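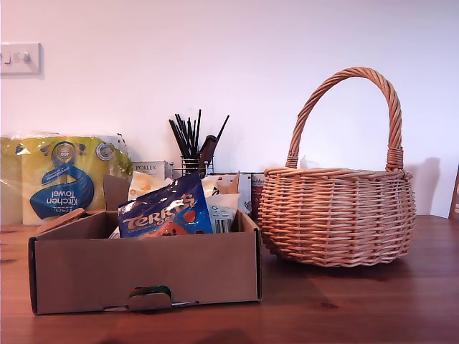
3. What counts as an example?

The Plimari set has 667 episodes of moving groceries from a cardboard box to a wicker basket. Roos Baert's question for today: 667 of what?

One table, one white wall, light mostly from the left. Packets crowd each other in the box, so the first grasp is the hard one. Later grasps are easier and pad the total.

The authors claim 92 per cent success. Their test used the same basket and up to 14 items. I don't believe that figure tells us much about a new kitchen.

Before the tutorial:
Read the Karppinen labelling notes, section 2.
List what you would vary first: colour of wall, height of box, order of items.
Decide if a dropped packet stays in the set. Dasau threw theirs out.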